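Como uma garra de dois dedos segura um pano 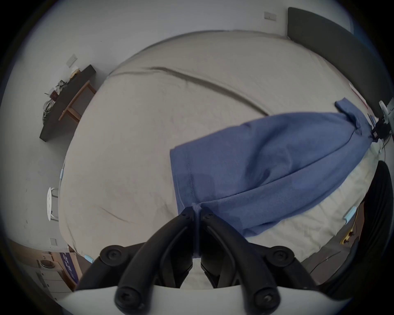

Garra de mão com os dedos fechados na ponta de um pano azul.

A garra Bimov, montada na oficina partilhada Flavside, tem dois dedos curvos de plástico. Cada dedo gira em pivôs, presos por parafusos. Quando as pontas se juntam, o tecido forma uma dobra e fica preso por atrito. O atrito é a força que dificulta o deslizamento.

Silvana Camargo ajustou a abertura máxima para 9 cm. Para testar em casa, use um pano leve e feche os dedos devagar.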